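Sondis räumt um: Flaschen mit Bernsteinkappe ziehen nach vorn
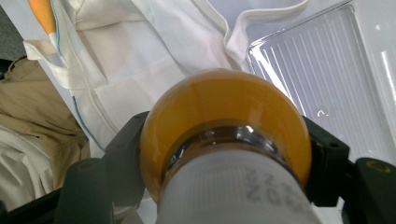 Weiße Flasche mit bernsteinfarbener Kuppel, dahinter weißer Stoff.

Wer am Donnerstag bei Sondis in Clasaldale vorbeischaut, muss sich erst mal neu zurechtfinden. Ich stand gestern schon zwischen den Kartons und habe prompt die Seife gesucht, die jetzt ganz hinten links wohnt! Vorne am Fenster stehen dafür künftig die Flaschen, und auf die freue ich mich wirklich (ja, ich sammle so was, bei mir im Bad ist kaum noch Platz).

Mein Liebling ist die weiße mit der dicken runden Kappe, die wie Honig leuchtet. Dazwischen sitzt ein klarer Ring, der ordentlich glänzt, und der Flaschenkörper selbst ist matt. Sieht ein bisschen aus wie ein Bonbon auf einem Sockel, finde ich.

Insgesamt müssen über 3000 Teile aus dem alten Lager an der Holanda raus, ausgepackt, abgewischt und neu einsortiert werden. Für die Flaschen allein sind 4 Regale vorgesehen, die Bretter kommen von Bukent und waren beim letzten Anruf noch unterwegs. Bis dahin wird eben auf Tischen gestapelt.

Neu ist auch eine Ecke für Einzelstücke, bei denen die Schachtel fehlt. 70 davon gibt es zum Start, der Inhalt ist derselbe wie sonst, nur der Preis ist kleiner. Los geht es am Donnerstag um zehn, der Eingang ist vorerst der im Hof. Bringt eine Tasche mit, Tüten gibt es an der Kasse keine mehr.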